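Lemieux Adds Stacking Cups and Handled Mugs to Its Vinotau Tableware Line

BAMUTVILLE, October. Lemieux, a maker of reusable tableware for schools, clinics and workplace kitchens, has extended its Vinotau line with a handleless cup and a handled mug. Both go on sale through the company's trade catalog this month and can be ordered from the Bamutville warehouse or the Zirberg sales office.

The cup holds 8 ounces and the mug holds 15 ounces. Both are molded from polypropylene in a single wall thickness and carry no printed decoration. Color is mixed into the material before molding and runs through the full wall, so scratches from racks and flatware do not expose a different shade underneath.

The two shapes share a base diameter. Operators who already run Vinotau bowls can use the existing racks and shelf dividers without adapters. The cups nest to half their height and release without twisting. The mugs do not nest and ship upright in divided cartons.

Both products are rated for the top and bottom racks of commercial dishwashers. The rim is rounded on the inside and outside edges, and the underside has 2 drain notches to limit pooled water when the pieces are racked upside down. Lemieux recommends air drying on an open rack before storage.

Color selection follows requests from existing customers, many of whom sort tableware by room, floor or shift. The cup and mug will be offered in the same set of blues and greens used elsewhere in the line, along with white and charcoal. 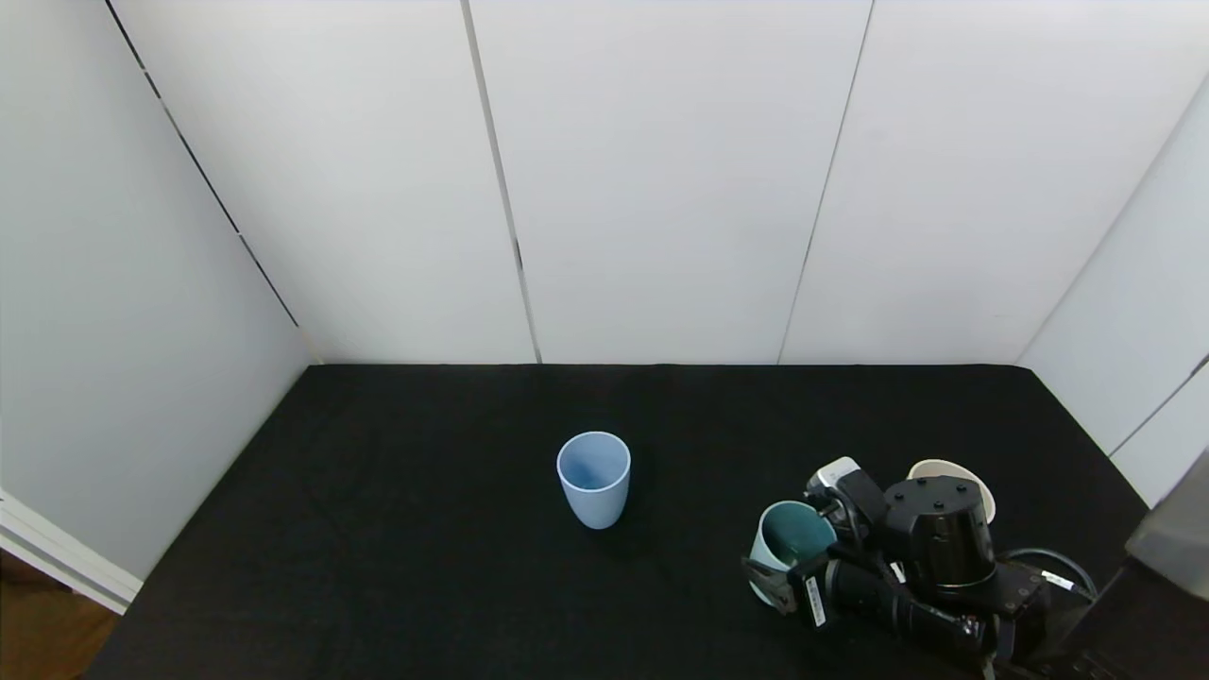 Color separation on dark surfaces was a requirement for both shapes. Many of the kitchens supplied by Lemieux use black counters or cover serving tables in dark cloth, and staff need to tell pieces apart without reading a label. A light blue cup and a teal mug remain distinct from each other against black cloth and white wall panels, although the two colors sit close together on the company's chart. The charcoal version is intended for light counters.

Orders are packed in cartons of 30 for the cup and 15 for the mug. Mixed colors are available by the full carton only. Sample sets containing one cup and one mug can be requested from either location. Replacement pieces will be sold under the same item numbers as the original order.

Trade inquiries: Lemieux Sales Office, Zirberg.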